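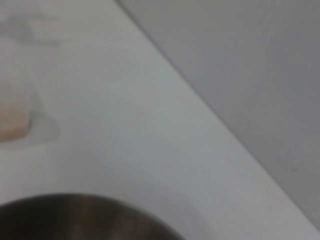

I wipe up to the wall and then I stop, and I couldn't tell you why I stop there, was how it was put to me over the washing-up in Bloxham, and I wrote it down on the back of my hand and then more sensibly in the notebook. I've come back to that remark more often than to anything else in the diaries. It is why this section is about the join between a worktop and a wall, a subject I had given half a paragraph in the study plan.

Figure 3. White surface meeting a grey wall at a thin, slightly darker seam. A small reddish-brown speck is on the wall, towards the right and a little above the seam.

4.2 The edge of wiping

Everyone in the study wiped. I should say that first, as I've had some worried looks when presenting this work, as if I were about to name and shame. The seven households who kept diaries for the Nonance study were perfectly ordinary in how clean their kitchens were, some tidier than mine (not hard). What interested me was where the cloth went and where it turned round. Of the 169 diary entries that mention a worktop, a sink or a draining area, almost all describe the flat part. The wall comes up far less often, and the seam between the two hardly gets a mention unless something has gone wrong with it: it has gone dark, it has peeled, it has let water in.

I had expected the diaries to treat the seam as part of the worktop. It's attached to it, after all, and it gets splashed by the same tap. But the words people used put it somewhere else. They wrote "did the side" or "did round the sink" and meant the horizontal surface up to the wall. When they wrote "did the walls" it was a bigger affair, with a bucket, perhaps twice a year. The seam fell between the two jobs. It was too upright for the daily one and too small for the big one.

There is a physical side to this and I don't want to skip it. A cloth held flat under the palm has a soft, rounded edge, and when you push it towards a wall it stops a few millimetres short and bunches up. To get into the corner you have to change your grip, put a fingertip inside the cloth and run it along. That's a different movement and it takes a different sort of attention. I tried it myself for a fortnight in August and was surprised how seldom I bothered, even knowing perfectly well that I was meant to be studying it.

Look at Figure 3 with that in mind. The surface is pale and smooth, the wall is a cool mid grey, and the line between them is as tidy as you could want. I can't say from it whether we have a countertop or the broad rim of a sink, and for this argument it doesn't much matter, as both get the same flat-handed treatment. What I keep looking at is the speck. It's tiny, it's the only mark on the grey that stands out, and it sits just above the seam. I don't know what it is. It could be food, a fleck of paint, a chip, a spot of rust from something. I bring it up only for its position, which is just where my diarists said that things get left.

I call this strip the margin. In the visits I measured it as the first 100 millimetres of wall above the worktop, plus the join itself. The figure is a bit arbitrary (it was the length of the shorter of my two rulers) but it turned out to suit. Higher than that, splashes were thinner and people tended to notice them at eye level when they were reaching for a cupboard. Lower than that, you are looking down on the wall at such a slant that small marks more or less vanish.

Height matters here, and so does where you stand. In one kitchen the taller of the two adults had never noticed a row of tea spots behind the kettle that the other had been looking at for months and had, by her own account, decided to leave as an experiment. I would have been proud to have designed that experiment. It ran longer than the study did.

4.2.1 Pale surfaces and what they show

The households talked a great deal about colour, much more than I'd asked them to. White worktops were described as honest, as unforgiving, as "hard work", and once as "a grass". The point being made was always the same: on white, a coffee ring is visible from the door, so you deal with it. Nobody said this about a mid-grey wall. Greys were bought as practical colours, forgiving ones, and people were pleased with them for that reason.

Put the two side by side and you get an uneven arrangement. The pale surface nags and the grey one keeps quiet. In the three kitchens that had this pairing, the worktop was the best-kept part of the room and the strip of wall directly over it was among the least. The owners were quite cheerful when I pointed this out, and one fetched a cloth on the spot, and I lost my data.

Light plays into it as well. A matt white surface is never evenly white. It goes bluish in its shaded parts and creamier where more light falls, and people learn to read those changes without thinking. Several diarists described crouching to look along the worktop for smears. I have no entry at all in which somebody looked along a wall.

4.2.2 The sink as a centre

The other pull on the cloth is the sink. Most wiping in the diaries heads towards it. Crumbs, drips and peelings are swept in that direction, the cloth is rinsed there, and the last stroke of the job is usually a turn around the rim. If you drew the strokes on a plan (I did, badly, on the back of a Tristik label sheet) you'd get a lot of lines running in to the basin and very few running along the wall.

This means the margin is always at the start of a stroke or off to the side of it. The hand lands somewhere near the back of the worktop and pulls forwards. Whatever sits right in the join is behind the cloth from the first moment. I think this explains more than any amount of talk about laziness or standards, and it fits what I saw on the visits, where people who were very careful indeed around the basin began their wiping a good thumb's width out from the wall.

Metal things got more care than I'd have predicted. Basins, taps and mixing bowls were buffed dry by people who let the rest air-dry, and the reason given was nearly always the shine. A dull basin bothered them. One diary entry reads, in full, "sink gleaming, rest fine". I have thought of using it as the title of the paper.

4.2.3 The seam itself

Seams came in several kinds: a bead of sealant, a strip of trim, and in the older houses just a gap with history in it. Two households had resealed theirs within the year with Draren, a flexible white filler, and both reported wiping right into the corner for some time afterwards. They described the new line as something to look after. In one case this had worn off by my last visit and in the other it was still going strong, with an old toothbrush kept by the tap for the purpose.

I find that toothbrush very telling. It was the only tool in the whole study that had been given the seam as its job. Everything else in the cupboards was meant for a surface: sprays for surfaces, cloths for surfaces, a squeegee for the window. If the margin has no tool and no word of its own — and in these diaries it had neither — then it makes sense that it has no regular turn in the week either.

I should be careful about how far to take this. Seven households is a small number, they were all in or near Bloxham, and they all had enough worktop to have opinions about it. People who keep a diary of their wiping are also, let's be fair, not everybody. I'd expect quite different results in shared student kitchens, where the diaries might mostly be about whose turn it is. And the diaries record what people thought worth writing down, so a quick finger along the join may simply have gone unmentioned.

Still, the visits and the diaries agree with each other on the main point. The daily wipe has an edge, the edge lies slightly short of the wall, and people keep to it very consistently while being unable to say when they settled on it. The next section takes the same question down to floor level, where the skirting board turns out to be treated rather better, mostly thanks to the vacuum cleaner having a nozzle for it.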